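4.3 Setting up the basket station

This section covers the installation and loading of the basket station on a Korkus work table. Complete section 4.2 (leveling the table) before starting. Assembly of the table itself is described in section 3.

Parts required

Work table, leveled
Raised shelf, Malell pattern, with fixing screws
Slotted baskets, one size, in green, yellow and black
Shelf liner (optional)
Screwdriver, tape measure, soft cloth

CAUTION: Do not mix basket sizes on one station. Baskets of different sizes jam when nested and can split at the corners when forced apart.

4.3.1 Placing the shelf

1. Wipe the tabletop with a dry cloth. Remove grit from the area where the shelf will stand.

2. Set the shelf on the tabletop with its long front edge facing the operator. The front edge must run parallel to the front edge of the table. Measure at both ends. The permitted difference is 2 mm.

3. Check that the shelf does not rock. If it does, return to section 4.2 and correct the table feet. Do not pack the shelf with card or folded paper.

4. Mark the screw positions through the holes in the shelf base.

5. Drive the screws by hand until the heads are flush. Do not use a power driver. The screw holes strip easily and cannot be reused.

NOTE: On tables supplied before May, the pilot holes for the shelf are not drilled. Use the paper template in the hardware bag.

4.3.2 Preparing the baskets

1. Remove all packing film and labels. Adhesive left on a rim will hold two baskets together.

2. Inspect each basket for broken slots, burrs and bent rims. Set damaged baskets aside. They must not be placed in the middle of a stack.

3. Wash new baskets in warm water with mild detergent. Rinse and let them dry completely with the open side down.

4. Sort by color. Each color has its own stack. The color code used by the site must be written on the station card before loading begins (see 4.3.5).

CAUTION: Do not wash baskets in water above 60 °C. The sides bow outward and the baskets will no longer nest to full depth.

4.3.3 Loading the shelf

1. Nest the baskets of one color with the open side up. Lower each basket squarely into the one beneath. Do not press down on one corner.

2. Check the rims. In a correctly nested stack the rims form level ridges with even spacing. A wider gap on one side means that a basket is tilted or that something has been left inside it.

3. Lift the stack with both hands under the lowest basket and place it on the shelf. Never lift a stack by the top rim.

4. Place the stacks side by side in the order black, green, yellow, counting from the left.

5. Align the stacks along the back of the shelf.
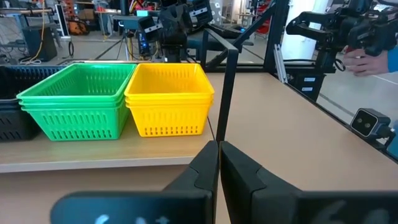
Figure 4-6. Stacks of slotted baskets on the raised shelf.

The green and yellow stacks may touch. Contact between stacks is acceptable provided that the rims do not overlap. If a rim has caught on the rim of the next stack, lift the stack clear and set it down again. Do not slide it sideways.

NOTE: The maximum stack is 24 baskets. Taller stacks are stable at rest but tend to lean when baskets are taken from the top.

4.3.4 Taking and returning baskets

1. Take one basket at a time from the top of the stack. Hold the basket beneath with the other hand if the two stick.

2. Fill baskets on the tabletop. Do not fill a basket while it is in the stack.

3. Empty returned baskets fully. Small parts lodge in the slots. Turn the basket over and tap the base.

4. Return the basket to the stack of its own color.

CAUTION: The raised shelf is intended for empty baskets. Filled baskets must be kept on the tabletop or moved to a cart.

4.3.5 Station card

Complete one card per station. Record the table number, the meaning assigned to each color, and the date of the last inspection. Cards (order no. 167) are supplied by Hostimance in pads.

Inspect the station after every 1,000 basket returns or at the start of each month, whichever comes first. Check the shelf screws, the shelf surface and the lowest basket in each stack. The lowest basket carries the stack and shows wear first.

4.3.6 Faults

Baskets stick together: rims are dirty or damp. Separate by hand, wash and dry. Do not pry with a screwdriver.

Stack leans: a basket is tilted, or an object is trapped. Unload from the top and check each basket.

Shelf moves when a stack is placed: screws are loose. Retighten by hand. If a screw turns without gripping, fit the larger screw from the Singhal repair kit.

Section revised September 16, 2020. Checked by Siham Farah.

Continue with section 4.4, Cart and floor markings.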